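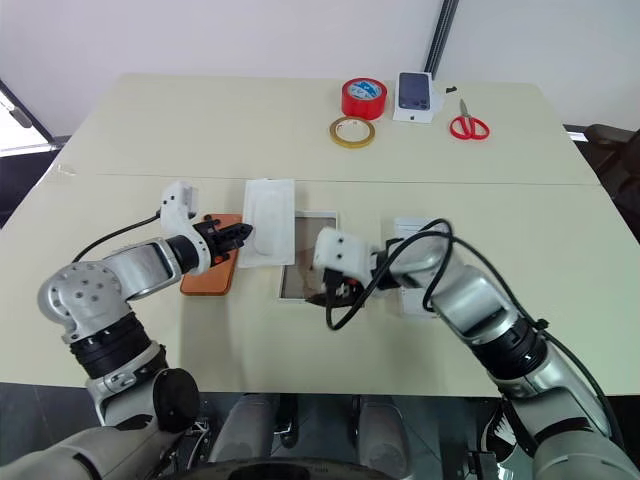
Hidville Makers' Club, Packing and Paper Group

I have been putting off the phone box project since April and I finally gave it a whole afternoon, and I'm so glad I did! If you've ever bought a phone you know the box I mean. It's heavy for its size, the lid slides down with that slow little sigh, and you can't bring yourself to throw it out. So it goes in a closet. Then another one joins it.

My plan was to find a second life for mine before the Korska swap table comes around again. Orange phone case, out on the table. Photo frame, out on the table (it has been waiting for a wall for ages and it can wait a bit longer). The white plastic insert with the oval in the middle nearly went straight into recycling, but Nantana Thammasiri talked me out of it. She uses hers for sorting beads, and the oval is a really nice size for scooping things out with a fingertip. I had never once thought of the insert as the good part!

The lids are lovely too. Smooth, stiff, a good weight. Afaf Issa lines hers with scraps of wallpaper and stands them in a drawer as dividers, and she says the trick is to cut the paper 16 millimeters wider than you need and fold the extra under. I tried it with newspaper first and it came out crooked, then a little less crooked, and the third one I'd happily show to company.
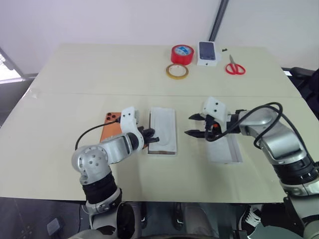 Tape deserves its own paragraph. I love the red. It's loud and cheerful and makes any plain white box look like a present, and I wanted to put it on everything. For hinges, though, I went with the yellowish-brown roll, which is thinner and easier to smooth down along a fold. Keep your scissors where you can reach them with your other hand, because you will be holding a flap closed with your first one. I learned this with my chin.

A few people at the last meeting asked whether you can cut these boxes down. You can! Score the line lightly, then go over it again, and keep going until it gives. The walls are thicker than they look and hurrying tears the white paper on the outside.

I also want to try a shallow one for postcards. I have close to a shoebox full from my aunt, and a long lid seems made for them. Nantana thinks a ribbon pull would be too fussy. I think a ribbon pull would be perfect, and I have already picked out the ribbon.

If you have spare boxes, bring them along to the swap table, inserts and all. Afaf has a crate going and there's plenty of room in it still.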